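3.2 Walking the old mail route

I should say up front that I didn't plan to write about footpaths. I came to Stasley to record how people talk about distance, and I figured I'd be sitting in kitchens with a notebook. Then Encarnación Ibarra, my second interview, told me the next village was "two songs away" and I dropped most of my questions on the spot. By the end of July I had 139 distance phrases written down, and hardly any of them used miles or minutes. People measured by songs, by cigarettes, by how tired a child would get (a "one-carry" walk was a short one!).

The older speakers tied nearly all of these phrases to unpaved lanes like the one in Figure 3. Ask them about the highway to Clesville and they switched to miles right away.

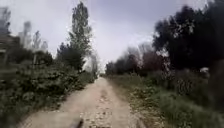 Figure 3. An unpaved path between banks of vegetation, with loose stones on the surface.

Hlongwane and Miranda found the same kind of switch in their Prarkard interviews, though they put it down to age. I'm not so sure. Fulgencio Robles is well past eighty and he used miles for every paved road I named, then went straight back to songs once we got onto the lanes. His grandson Hugo Carretero, who drives for a living, did it too – and he laughed when I played him the tape.

What changed the answer was the surface, at least for these speakers. I tried the question on a Sunday with three neighbors at once, and they argued over which song counted as the right one for the walk up to Cifuentes. They never did settle it, and I've coded that phrase as "disputed" in the tables that follow.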